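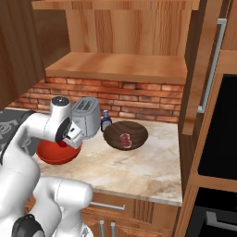

4.2 Running the counter-to-bowl evaluation

Policies trained on the Barua demonstrations are scored in simulation before any transfer to hardware. Complete section 4.1 first.

1. Load the kitchen task and select the Sarnent controller profile.
2. Set the base seed to 219. Episode seeds increment from this value.
3. Set the episode count to 54. Shorter runs are accepted but are not written to the results table.
4. Enable texture randomization for the counter, cabinets and backsplash.
5. Start the run. Progress is logged after each episode.

Note: An episode is scored as a success only if the object is at rest in the target bowl and the gripper is open at the final step.

Caution: Do not change the control rate during a run. Checkpoints saved before version 13 assume the old rate and will overshoot at the grasp.

To rescore a finished run, see section 4.3.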